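State auditor wants answers on empty Vodell depot

The state auditor's office will look into why a records depot in Vodell has been empty for 11 months while the state keeps paying rent on it.

The auditor confirmed the review in an interview at the office on Gesness Street. The depot lease was signed under the previous administration and has eight years to run.

"We knew there was a vacant building. What we didn't have was the paperwork showing who agreed to leave it vacant," the auditor said. "I asked for it in August and got 13 pages. Most of them were floor plans."

The Department of Records moved its staff to the Pravar Building in January. It left behind 3,871 boxes of land files, which were later sent to a private warehouse at extra cost.

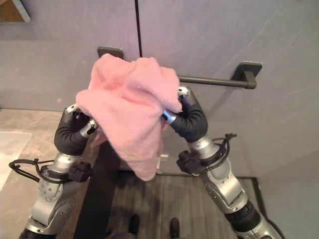

Asked whether the department could simply hand back the keys, the auditor said the lease has no break clause.

"They can sublet, with the landlord's consent. I haven't seen a letter asking for that consent. If there is one, I'd like to read it."

The landlord, Rätsep Holdings, declined to comment. The department said in a short statement that it was "working through options for the site" and would cooperate with the review.

The auditor would not say whether the former minister will be interviewed.

"We'll talk to whoever signed things. I'm not going to give you a list."

The report goes to the legislature's public accounts panel, which can hold hearings but cannot cancel a contract. The auditor expects to deliver it before the spring session and said the lease itself will be attached in full.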